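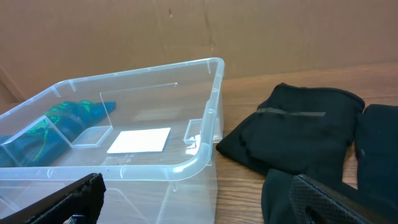
I've been putting off the summer clear-out since July, so last week I finally started on the wardrobe. Heseck library takes clothes for its swap rail now, and you get 3 tokens a bag. The first thing into my clear plastic bin was a bit of blue and teal fabric with bright green swirls — I used to love that pattern!

Labels next. I like plain white card, and I write them last (in pencil, I change my mind a lot).

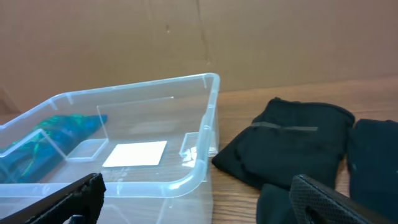

Card in the bin, flat on the bottom.

Jeans are the hard bit. I kept 4 pairs, and the rest go on the Buvia bus with me on Tuesday.
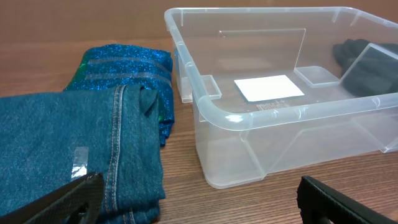
Folded denim, with the clear bin on the right.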